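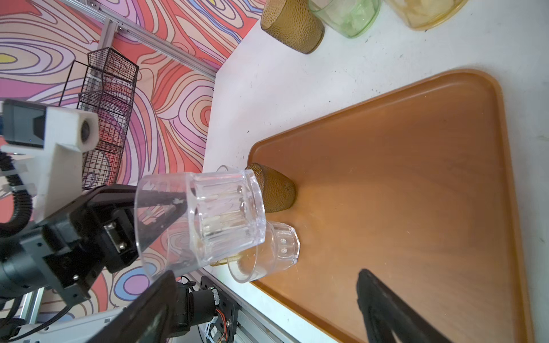
Gedus Tableware Words: a word list of everyday English names for cups, glasses, trays and dishes

Release notes for the 1 May 2022 version

What is in this repository

Gedus is a list of 148 words and short phrases that speakers of Australian English use for things they drink from, eat from or carry food on. Each entry has a headword, any spelling variants, a short definition, a usage note and at least one sentence spoken or written by a participant. The list was compiled by Lev Hnatiuk and Hacer Şimşekoğlu as part of a longer project on household vocabulary called Horobets.

It is meant for people working on regional vocabulary, for teachers of English as a second language, and for anyone writing a dictionary or glossary who wants sentences that were not made up by the editor.

Files

entries.csv holds the main list, one row per headword.
sentences.csv holds the example sentences, linked to entries.csv by entry_id.
speakers.csv holds age band, home state or territory, and languages spoken at home.
notes.txt holds longer comments on difficult entries.
CHANGES.txt holds the revision history.

All files are UTF-8. The CSV files use commas, with double quotes around any field containing a comma. Line endings are Unix style.

Columns in entries.csv

entry_id: a short code that stays the same between releases. Codes for withdrawn entries are not used again.
headword: the form most participants gave first. If there was a tie, the forms are in alphabetical order and the first is the headword.
variants: other spellings and clippings, separated by semicolons.
sense: a definition of no more than two lines.
register: general, informal, trade, dated or child-directed.
region: blank unless the word was clearly tied to a state or territory.
confused_with: entry_id of any word that participants treated as the same thing when others did not.

How the words were gathered

There were 46 participants, all adults who had lived in Australia since before starting high school. Each took part in one recorded conversation of the kind people have while setting a table or clearing up after a meal. Conversations took place in kitchens and back verandahs, and in a church hall in Ferach.

The interviewer did not supply names for any object. If a participant pointed and said "one of those", the interviewer asked what they would call it if they were asking for it from another room. This produced much better answers than asking for the name directly, which tended to get us the word people thought was correct.

After the conversation, participants were given a blank page and asked to write down any other words they could think of from childhood, work or relatives. Words that came only from this page are marked in notes.txt. We included them if a second participant recognised the word without prompting on its meaning.

Recordings were transcribed by Hacer and checked by Lev. Hesitations were removed from the example sentences. Grammar was left alone.

Points to watch

Cup and glass. Many participants used "glass" for any clear drinking vessel with no handle, whatever it was made of. "Plastic glass" was said without any sense of contradiction. A smaller group kept "glass" for glass and used "cup" or "tumbler" for the rest. We have recorded two senses of "glass" and linked the broader one to "tumbler" in confused_with.

Beaker. Rare in ordinary talk. Older speakers used it for a child's cup, and two of them for a bathroom cup. It is labelled dated, which may be unfair to people who learned the word from British relatives and still use it daily.

Tray, server, salver. "Tray" covers nearly everything flat with a raised edge. "Salver" was offered only as a joke or by people who had worked in hotels. "Server" was ambiguous between the dish, the spoon and the person, and the entry has three senses.

Plate and dish. The line between the two moves with depth, but also with whether the thing has been in the oven. Please read the note before merging these.

Beer glass sizes. Words such as "schooner", "pot" and "middy" are included as words only. The sense field gives no volumes, and the list should not be used to compare measures between states.

Known gaps

The speakers skew older and most live outside the capital cities. There are only eight participants under 30. Aboriginal English is not covered, and we did not feel it was ours to cover without a different set of people leading the work. Words borrowed from participants' other home languages appear only when they were used inside an English sentence. Cafe and bar trade terms are thin.

Eleven entries have a single example sentence. They are flagged with the value "one" in the support column of sentences.csv and should be treated with care.

Privacy

Names of people, streets and schools have been taken out of the sentences. Participants agreed to have the written sentences published. They did not agree to release of the audio, so please don't ask for it. Anyone who took part can have their sentences withdrawn at the next release.

Licence and citation

Free to use and adapt with attribution, including for commercial work. Please cite as: Hnatiuk, L. and Şimşekoğlu, H., Gedus Tableware Words, Horobets household vocabulary project.

Corrections

Corrections can be sent through the issues page. Give the entry_id and, if you are reporting a new sense, a sentence you have heard someone say, with the state it was said in. The next release is planned for September and will add words for storage containers, beginning with the many names for a lidded plastic box.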